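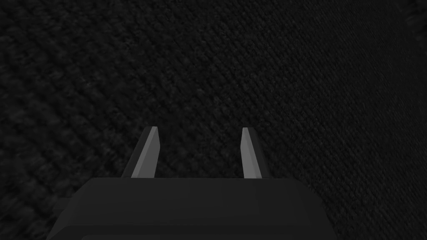 Civamero to Reopen Holtwood Weaving Mill, Bringing Contract Upholstery Production Back to Diltedham

First looms expected to run in June; company will hire locally and take apprentices

DILTEDHAM – Civamero, a maker of upholstery and floor textiles for offices, theaters and public transit, today announced that it has signed a long-term lease on the former Holtwood weaving mill and will move the production of its heavy contract fabrics to the site. The first looms are scheduled to begin running in June.

The Holtwood building has stood without a manufacturing tenant since its last operator consolidated its work elsewhere. Under the agreement, Civamero will occupy the main weaving floor, the adjoining dye house and the two-story warehouse along the rail siding. The company's design studio and sales office will stay at their present address in downtown Diltedham.

Once the mill is fully staffed, Civamero expects to employ 200 people there. Of these, 50 positions will be filled before the opening, with priority given to loom technicians, dyers, warpers and quality inspectors. Hiring for second-shift and warehouse jobs will follow as equipment is installed.

"Our customers order fabric that has to stay in service for a very long time under hard use," said Fotini Chrysikopoulos, president of Civamero. "For years we have designed that fabric in Diltedham and had it woven by partners a long way off. Bringing the looms within a short drive of the design studio means a sample can be woven in the morning and discussed at the same table that afternoon. We have wanted to work that way since the company was founded."

Product lines moving to the mill

Production at Holtwood will begin with the company's dense flat-woven upholstery, which is used mainly for theater and lecture hall seating. Looped and ribbed constructions for waiting rooms and transit interiors will be added after the first line has completed its acceptance trials. Broadloom carpet and carpet tile will continue to be made by Civamero's existing manufacturing partners, and current supply agreements for those products are not affected by this announcement.

Existing item numbers, color names and price lists will carry over without change. Customers with open orders will receive them from current stock or from the present production sites. Architects and specifiers who hold sample books do not need to replace them. Where a fabric moves to the Holtwood looms, Civamero will issue a matching swatch for approval before the first shipment on any continuing project.

Renovation of the building

General contractor Sotiropoulos has been engaged to carry out the renovation. Work on the roof and the windows of the weaving floor is under way. Later stages include a new electrical service, reinforcement of the floor beneath the heaviest looms, and sound insulation along the north wall, which faces a residential street. The brick exterior and the clock above the gatehouse will be kept.

The dye house will be fitted with a closed rinse system that filters and returns water to the process. Civamero will also replace the building's oil-fired boiler with a gas-fired unit sized for the new equipment. Plans for both installations have been submitted for local review, and the company will publish the approved drawings on its website.

Deliveries to the site will use the Mill Road entrance only. Truck traffic will be limited to daytime hours, beginning no earlier than 6 a.m., and drivers will be instructed to avoid the streets next to the elementary school.

Apprenticeships and training

Civamero will open an apprentice program at the mill at the same time as the first production line. Apprentices will be paid from their first day and will rotate through warping, weaving, dyeing, finishing and inspection before choosing a specialty. No earlier experience in textiles is required. Applicants must have a high school diploma or its equivalent.

Former employees of the Holtwood mill are encouraged to apply for both production and instructor positions. The company will recognize their earlier service at the site when setting starting pay and vacation allowance.

"Several of the people who taught me how a loom should sound learned their trade in that building," said Chrysikopoulos. "There is a great deal of knowledge in this town about weaving heavy cloth, and much of it has never been written down. We would like to have those people on the floor with our apprentices while the machines are being set up."

Archive and pattern collection

The lease includes the contents of the mill's pattern room, where 2521 woven samples and their drafting cards have been kept in flat drawers. Civamero will catalog the collection and make it available by appointment to students, historians and designers. A selection of the older upholstery patterns will be rewoven in current yarns and offered as a limited line. Details of that line, including colors and widths, will be released separately.

Residents who own samples, photographs, pay books or other papers connected with the mill and who would be willing to lend them for copying may contact the company at its downtown office. All borrowed materials will be returned to their owners.

Public information session

Civamero will hold an information session for residents and job applicants on Friday at 6 p.m. in the mill's gatehouse hall. Representatives of the company and of Sotiropoulos will present the renovation schedule and answer questions on traffic, noise and hiring. Application forms will be available at the door. Parking is provided in the Mill Road lot, and the hall is accessible by ramp from the courtyard side.

About Civamero

Civamero designs and supplies woven upholstery and floor textiles for commercial and public interiors. Its fabrics are sold through contract furniture makers, interior architects and a network of independent dealers. The company is privately held and has its headquarters in Diltedham.

Media contact

Press Office, Civamero, Diltedham
Interview requests and requests for site visits should be made in writing to the Press Office. Visitors to the mill during renovation must be accompanied by a member of staff and must wear closed shoes and a hard hat.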